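Juvness opens kit folding and sorting room in Mabula

For release: August

Juvness, the sports kit laundry and repair firm, has opened a folding and sorting room at its Mabula site. The room will handle team shirts for local clubs and schools, with space for up to 300 items a day.

Folding is done on padded surfaces covered in grey woven fabric. Juvness chose a soft top after staff at its Briment shop said that shirts slid about on bare worktops. 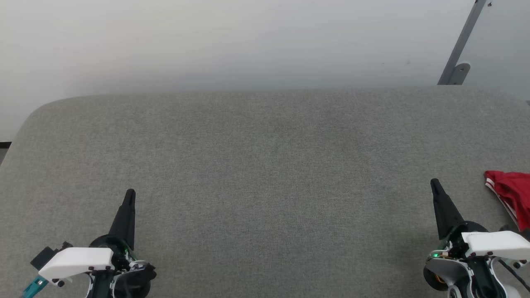 Grey fabric work surface against a plain off-white wall at the Mabula site.

Shirts are laid out, checked for pulled seams and loose trim, then folded and bagged by team. Anything that needs mending goes to the repair bench first -- clubs are told before any work is charged for. Some 70 clubs and schools already use the Briment shop, and those nearer Mabula can move their account free of charge.

Basketball kit will be taken from the first day. Football and netball kit will follow once the racks are in.
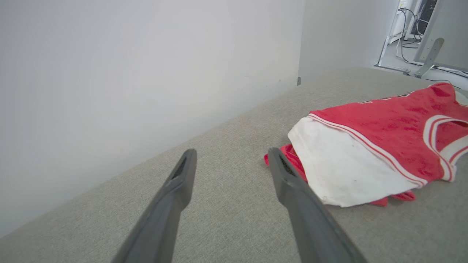 Prices and opening hours

A full team set costs 42 pounds, folded and bagged. The drop-off counter opens at 8am and shuts at 6pm. The Nondomari collection van will call at Mabula from the end of August.

Comments (3)

hoopsparent: Will you take single shirts or is it only full sets? We have 2 that need new trim.

Mabula_local: Parking round there is bad after 5pm, just so people know.

redside: Used the Briment one last season. Good folding, bags a bit thin.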